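Visit to the Brasura open afternoon, March

I went to the open afternoon at Brasura with Urs Wieser, who is looking at remote control for our own packing line. Sign-in was at 1:30. We were given badges and sent up to the second floor, where the teaching room is. The elevator was out, so allow time for the stairs if you go.

The teaching room

Theresia Frei runs the teaching group. Her operators show a two-handed robot how to do kitchen and household jobs by driving its hands themselves, with a headset and a pair of gloves. All of the practice is done in simulation first. The operator sees a rendered table from the robot's side and moves the black hands as if they were their own.

The job on the day was moving food. We watched Maximiliano Cuesta work at the blue tray with the right hand, where there was a red bell pepper and half a purple onion. He kept the left hand up and out of the way. Frei said new operators tend to let the idle hand drift, and the drift ends up in the recording and gets learned along with everything else.
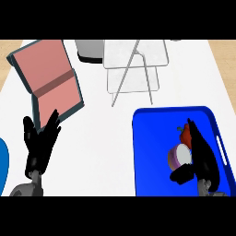

How the recordings are used

Each attempt is saved with the hand positions and the view. Operators mark their own attempts as good or bad right after finishing, and a second person checks them the next morning. The set for this job stood at 801 attempts, and 721 had been kept. Most of the rejected ones were dropped for long pauses. Frei would like to keep some of the pauses, but her colleague Hermine Bachmann, who trains the models, does not want them.

An operator does 25 attempts and then takes a break. Urs tried the gloves for ten minutes and found depth hard to judge. He closed the fingers too early on every try. The gloves come from Lomura and only one size was available, which was too big for me, so I did not get a turn.

We also looked at views where an arm comes between the operator and the work. With the big black arm hanging down in the middle, over the gray housing and the blue rim, part of the pink folded object behind it can't be seen. Cuesta's advice was to stop and move the arm back before trying anything precise. 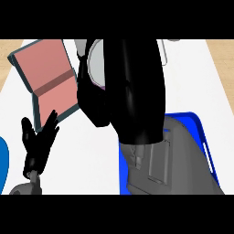

Does an operator need to know how to program?

Most of the people on Frei's team do not. They get two weeks of practice on simple pick and place jobs before any of their attempts are kept. Programming is handled by Bachmann's side.

Coffee was at 3:30 in the hallway. The slides will be sent to everyone who signed in.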